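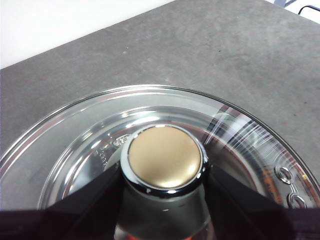
You should have them build an arm from parts before they ever get to run one, read one of the first comments left on our sign-up page, and it's a fair point that still comes up at every open evening. Our answer is that students do both, in the order that keeps them coming back. They run an arm in the first week. By the middle of the session most of them want to know why it missed, and that is when the screwdrivers come out.

About Pluvano

Pluvano is an after-school robotics program for students in grades 7 through 12. We meet in the old print shop at Zenditz School, a 700-square-foot room with good overhead light, a deep sink and not enough outlets. The program is open to students from any school in the district, and to homeschooled students.

We work with robot arms on tabletops. We don't do wheeled robots, drones or combat robots. There are other clubs in the area that do those well, and we're happy to pass along contact information.

How We Started

The club began as a lunchtime group with one donated arm and a laptop that had to stay plugged in. The arm could pick up a foam block if the block was placed exactly where the program expected it. Students got bored with foam blocks quickly and started bringing in things from home: mugs, spoons, a sugar bowl, a colander. Everything got harder and attendance went up.

We have stayed with household objects since then. A clear lid is difficult for a camera to make out, and a knob that feels easy in your hand leaves a gripper very little room for error. Students already know how these things are supposed to work, so they can tell when the arm is doing something silly.

What Students Do

A session runs 12 weeks. We have room for 40 students per session, split into small teams, and each team picks one kitchen task and stays with it. Past tasks include setting out silverware, stacking bowls and moving fruit from a counter to a basket. The pot task is the one most teams ask for. It uses two arms: one has to hold the lid by its knob while the other works around the pot. Getting a single arm to close on a knob is a few weeks of work for a new team. Getting two arms to share a table without bumping into each other takes longer.

Teams drive the arms by hand first and record each attempt. They go back through the camera views from the grippers, mark where the attempt went wrong, and change one thing before trying again. Later in the session they try to get the arms to do the same task without a driver.

All attempts go into Zikness, the logging program our students wrote and still maintain. It is plain to look at and it crashes if you put a comma in the file name. Last session it stored 834 attempts, failed ones included. We ask teams to keep the failed ones, and new students spend their second meeting looking through them.
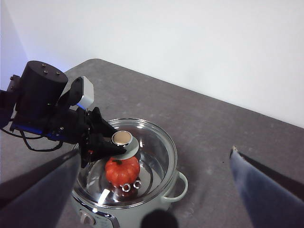 The Thampi Challenge

Each spring we enter teams in the Thampi Challenge, a tabletop competition for school clubs. Teams are given a table, a set of objects and a time limit. The objects are announced ahead of time but their positions are not, so a program that depends on everything being in the same spot will not get far. Judges score the task itself and the team's written notebook, and the notebook counts for more than most first-time teams expect.

Entering is optional. About half of our teams choose to do a demonstration for families in June instead, and they get the same table time and the same help.

Who Can Join

No experience is needed. Students who have never written code are usually paired with someone who has, and they trade places often so that one person doesn't end up typing all session. We ask for regular attendance, because a team that is missing its driver loses most of an afternoon.

Students should wear closed shoes and tie back long hair. Hands stay off the table when an arm is powered. Anyone in the room can call a stop at any time, and when they do, everything stops and we talk about it afterward.

Cost and Equipment

There is a materials fee for each session, and it is waived on request. Put a check mark in the box on the form and we'll take care of it, with no paperwork. Students don't need to bring a laptop.

We are always glad to have cookware you no longer use. Lids with knobs, pots with side handles and anything see-through are especially useful. Please no chipped glass and no knives. Items can be left at the Zenditz front office with "Pluvano" written on the bag.

Visiting

Visitors are welcome during club hours, 3:30 to 5:30 p.m. Use the side entrance by the bike racks and sign in at the desk. If a team is in the middle of a run, please wait by the door until the arms have stopped.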